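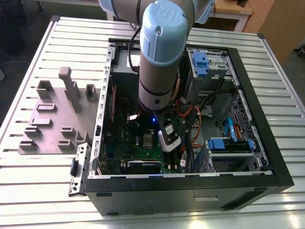
UR arm over an open desktop tower, gripper lowered toward the motherboard, with the fixture plate to the left.

# hukden-tower

Print this page | E-mail this page

Last updated: September
By the Hukden maintainers

Control, perception and task planning for component handling inside desktop PC cases. The package runs on a single Universal Robots arm and has been used with tower cases lying on their side, side panel removed. It depends on the Vindano motion library and reads task files written in the Dastberg format.

## Status

Usable for research. The task file schema is still changing. Pin a release tag if you keep your own task files.

## Layout

- `control/` – trajectory streaming, force-limited insertion, gripper driver
- `percep/` – case pose estimation, slot and connector detection
- `plan/` – task sequencing, grasp selection, collision checks
- `tools/` – calibration, log replay, fixture editor
- `tasks/` – sample task files

## Coordinate frames

`table` is the root frame. `fixture` and `case` are children of `table`. `fixture` is fixed and loaded from `config/fixture.yaml`. `case` is estimated at the start of every run and held constant until the run ends. If the case is bumped, stop and run the estimate again; there is no tracking.

The fixture plate is 3D printed and its holders differ in shape. Each holder has its own entry in the config with an approach vector and a clearance height. The tall post is registered as an obstacle only. If you print a plate with a different layout, update the entries with `tools/fixture_edit` before running anything.

## Perception

Case pose comes from the rim of the open side. Perforated sheet metal inside the case produces a lot of short edges, so the rim fit discards segments under 12 pixels. Lit status LEDs on a board can pull the exposure down; use `--lock-exposure`.

Cables are not modeled as objects. They are picked up as occupied voxels and padded. This works for thick bundles and poorly for single thin wires, which often fall below the voxel threshold.

## Control

Free-space moves go through Vindano. Below the case rim the controller switches to straight-line moves with a force limit and a reduced speed. The loop for that mode runs at up to 725 updates per second, depending on the host. A contact outside the expected window raises `E_CONTACT` and the arm holds position. It does not retreat by itself – the operator picks the exit direction.

## Planning

The planner takes an ordered list of steps and chooses grasps from a stored table. It tries 4 grasps per part before returning `E_NOGRASP`. Steps are not reordered.

## Quick start

 pip install -e .
 hukden calibrate --table
 hukden locate --case
 hukden run tasks/stage_part.dst --dry-run

Remove `--dry-run` after checking the preview.

## Logs

Each run writes joint states, wrench, gripper width and camera images to one Farouk container. The replay tool reads containers written by version 300 of the schema or later. Older files need `tools/convert_log`.

## Known issues

- Drive cage geometry is missing from most case models. Add a keep-out box by hand.
- `locate` can return a pose flipped end to end on nearly symmetric cases.
- The gripper driver drops its connection if the tool voltage is changed at runtime.

## License

Code is under the MIT License. Case models are for research use only; see `models/LICENSE`.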